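Home | Word lists | How to use | Changelog | Contact

Last updated: January

# Purport: a kitchen word list in Finnish and English

Hi, and welcome to Purport! I'm Hilkka Toivonen, and this is the README for a word list I've been building on and off for longer than I'd like to admit. It's a plain table of kitchen and food words, Finnish on one side and everyday American English on the other, with a sample sentence for most of them. I started it for my niece's kids, who live in Minnesota and wanted to be able to talk to their great-grandmother at the dinner table, and then it kind of got away from me (3000 rows now!).

## What you get

There's one main file, `purport_words.csv`, and a smaller one called `purport_phrases.csv`. The main file has the 3000 single words. The phrases file has 500 short things people really say in a kitchen, like "pass the salt" and "who ate the last one." I like the phrases file better, to be frank, but the word file is what most people come for.

The columns in the main file are:

- `fi`: the Finnish word, in its basic form
- `en`: the English word I'd use myself
- `en_alt`: other English words, split by semicolons
- `group`: tools, food, drinks, actions, or "other" (sorry about "other")
- `sentence_fi` and `sentence_en`: a short sample, sometimes blank
- `level`: 1, 2 or 3

Level 1 is for small kids and total beginners. Level 2 is for people who can order lunch. Level 3 is where I put the words my mother used that I had to look up, so don't feel bad if you skip the whole thing.

Both files are UTF-8. If the ä and ö come out as garbage when you open them in a spreadsheet program, try importing the file instead of double-clicking it, and pick UTF-8 from the list. I get more mail over this than over everything else put together.

## Where the words came from

Mostly my own head, my mother's recipe box, and a long series of phone calls with Impi Oksanen, who grew up in a different part of the country and disagrees with me on plenty. When we couldn't settle on one word I put both in, on separate rows. You'll see this with the word for potato, which has a pile of local names, and I only kept the ones that one of us had used out loud.

I didn't copy from any printed dictionary. I did check spelling against a couple of them, and I fixed some long-standing mistakes that way (I had been spelling "siivilä" with one i in the wrong place for years, and my mother never said a word). 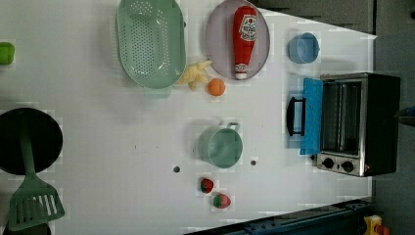 The English side was harder than I thought it would be. Take "kattila." I'd call it a pot, but Impi says saucepan, and it can also mean a boiler, the kind that heats a building. I went with "pot" in `en` and put the others in `en_alt`. Same story with "lautanen," where "plate" is fine until somebody gives you a "syvä lautanen," and then you want "soup plate" or just "bowl." I've tried to go with whatever you'd shout across a room.

Sample sentences are short on purpose. "Missä kauha on?" is "Where's the ladle?" and that's as fancy as it gets at level 1.

## Versions

The first version was called Jereck, and if you still have a copy of that, please throw it out! The levels were upside down and a whole batch of verbs had the wrong endings. Version 2 was the first one under the Purport name. Version 3 is the current one, and it adds the phrases file and the `en_alt` column.

## Things I know are wrong

The "actions" group mixes up two kinds of verbs, and I haven't decided how to split them. Some fish names are a mess, mostly because the same fish gets sold under different names here. Berry words are in good shape. Mushroom words are not, and please, please don't use this list to decide what to pick and eat.

A few sentences at level 3 sound old-fashioned. I left those alone because that's how they were said to me.

## Using it

Print it, make flash cards, put it in an app, tape it to your fridge. Biltero, a little flash card program, can read the main file as is if you map `fi` to the front and `en` to the back. For Hakala you'll need to delete the `group` column first or it gets confused and shows you "tools" forty times in a row.

If you fix something, I'd love to have it back. Send me the row, the old word and the new word, and where you heard it. I answer slowly in the summer (berries!) but I do answer.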